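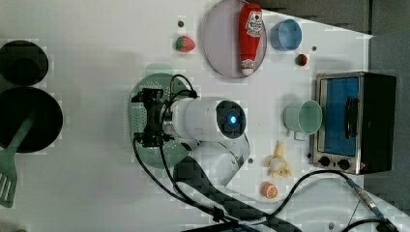
# Kullum Tabletop Kitchen Set: data card

Reading time: 3 min

## Summary

Kullum is a collection of kitchen props laid out on a white table, with notes on where each item was placed. It covers 243 layouts. The props are everyday cookware and tableware, plus fruit and a ketchup bottle. The set was put together for work on object naming, grouping and simple placement relations (on, in, beside, across).

The list of props and the layout notes are kept by Akihiko Mizuno. Naming questions go to Kiyoshi Ogura.

## Contents

- `layouts/` — one text file per layout, one line per object
- `props.csv` — object name, class, colour word, notes
- `relations.csv` — pairs of objects and the relation between them
- `CHANGES` — edits since the Clonitz release

Object names are lower case, with underscores. Colour words are chosen by eye and are not measured. Pale greens, blues and lavenders were the least consistent between annotators, so do not use the colour column as a key.

## Classes

The props fall into 7 classes:

- cookware: pans, colander
- tableware: plates, bowls, cups
- utensils: spatula
- bottles: ketchup
- fruit: bananas, orange half, strawberry, small round fruit
- appliance: one large black unit with a handle, recorded as `appliance_black`
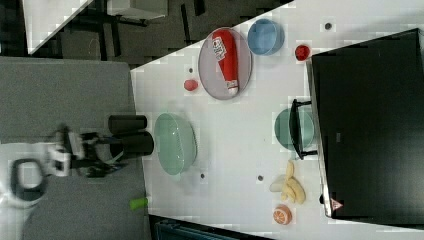 - other: anything not covered, including black cylinders and small coloured pieces

Not every class appears in every layout. Items from `other` carry a free-text note in place of a fixed name.

## Placement relations

An object is `on` another if its weight rests mainly on it. Where a long object lies over a pan and also touches the table, the relation is `across`, and a second line records the contact with the table. The green spatula is the usual case, with its handle over the larger black pan and its slotted head on the table. The ketchup bottle lying lengthwise on the lavender plate is plain `on`.

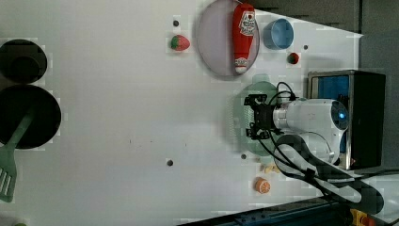
Orientation is stored only for bottles and utensils. We tried it for fruit in the Sondex draft and dropped it after two rounds, as annotators could not agree on which end of an orange half was the front. For bottles, the direction is that of the cap, so the ketchup bottle on its plate is recorded as `cap_down` when the cap is towards the bottom of the view.

## Known issues

- The small dark spots on the tabletop are part of the table. Early files list some of them as `other`.
- `cup` and `bowl` are confused in around 3 layouts — fixes are pending.
- Partly hidden objects are listed if any of the rim is visible. Size is left blank.

## Use

Keep `props.csv` with the layout files when copying; the names are resolved from it.

Contact: Kiyoshi Ogura, Iwasaki | © Kullum | Back to top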